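Robot Cell Rules - Frequently Asked Questions
Cunent Shared Robotics Lab, Mostham

This page collects the questions we receive most often from new users of the tabletop robot cells. It does not replace the safety training. If something on this page is different from the rule sheet on the door of the cell, please follow the rule sheet and write to the lab desk, so we can correct the page. Last revision: January.

Who may start a robot in the cells?

Any person who passed the cell training and has a valid access card. The training takes one morning and you need to repeat it if you did not work in a cell for one year. Guests and students without a card can be inside the room, but they must stay behind the tape on the floor when the arm has power.

I have a certificate from another lab. Do I still need your training?

Yes. We shorten it for people who come from our partner workshop at Virkamach, but the practical part is always done here. Our stop buttons and our reset procedure are different from theirs, and habits from another cell are difficult to notice in yourself.

Which standards do you follow?

The risk assessment for every cell follows ISO 12100, and for the robot itself and its integration we work with the two parts of ISO 10218. Printed copies are in the library corner and can be read there. You do not have to know them by heart to run an experiment. You must read the risk assessment of your own cell and sign it, this is five pages.

Do I need a new risk assessment if I only change the tool?

It depends on the tool. Going from one plain rod to another plain rod of the same length is covered already. A tool with a blade, a needle, a heater or a strong magnet always needs a new assessment, also if you plan to use it only one time. If the tool is longer than the one before, you also have to set the tool length again in the controller. Please do this before the first motion and not after the first contact with the table.

How fast may the arm move?

During teaching and during the first run of any new program, only in reduced speed mode, with one person holding the enabling device. After three clean runs you may raise the speed to the limit written on the rule sheet of the cell. Nobody may raise it more than this without a signature from the lab desk.

What are the rules for pushing tasks with blocks?

Pushing is the most popular task in our cells, so we wrote the rules for it in more detail.

The board must be fixed to the table before the arm gets power. A board that can slide makes your results useless, and it can also get caught under the tool. The tip must have a rounded end. At the start position it stays above the board with a small gap, and no block should be in contact with it. Blocks should be plastic and without broken corners. Please keep enough free surface on the side where you want to push them.

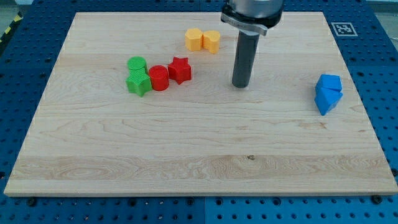 Pushing setup at the start position: rod above the board, blocks in color groups, marker on the table at upper right.

The marker on the table belongs to the calibration. Do not move it, do not put paper or tools on it, and do not clean it with alcohol. If you think it was moved, stop and repeat the calibration. It needs less time than finding the error later in your data.

Can I use my own blocks?

Yes, if they are light and have no metal inside. 3D-printed pieces are fine. Remove loose threads and sharp edges from the print first. We ask you to keep the same shapes and colors during one series, and to write in your log when you replace a piece, even when the new one comes from the same file.

May I reach into the cell to put the blocks back?

Only when the robot is in protective stop and you have checked the status light. A pause in your own program is not a protective stop. We repeat this in every training and it is still the most common mistake in our incident book. If you work in two, the person who reaches in also presses the stop. Do not ask your colleague to do it for you.

How long may a session be?

The booking system gives blocks of 60 minutes. For repeated tasks with manual reset, please change the operator after each block. People who reset objects for a long time become slow and careless, and they usually do not feel it.

Can the robot run when I am not in the room?

No. There is one exception, the enclosed cell of the Ó Briain project, which has its own door lock and its own permit. For all other cells an operator must be in the room and able to reach the stop button. Going for coffee counts as leaving the room.

What do I have to write in the log?

Your name, the cell, the tool, the program version, and every stop with its reason. Also write the stops which you think are not interesting. When we last went through the log it had 1819 entries with 441 stops, and in 17 of them the reason field was empty. We would like this last number to be zero.

Something touched the arm, but nothing is damaged. Must I report it?

Yes, on the same day. Reports without damage are very useful for us and they have no consequences for the person who writes them. Leave the setup as it is - also the blocks - until someone from the lab desk has seen it.

How should I leave the cell?

Arm in the park position, power off, board clean, loose objects in their box. The board can stay on the table if the next booking uses the same task. Return the enabling device to its hook and close your log entry before you take out your card.

Where can I ask other questions?

At the lab desk, next to the entrance, until 4 p.m. In the evening please use the contact form. For an emergency use the red telephone in the corridor and not the form.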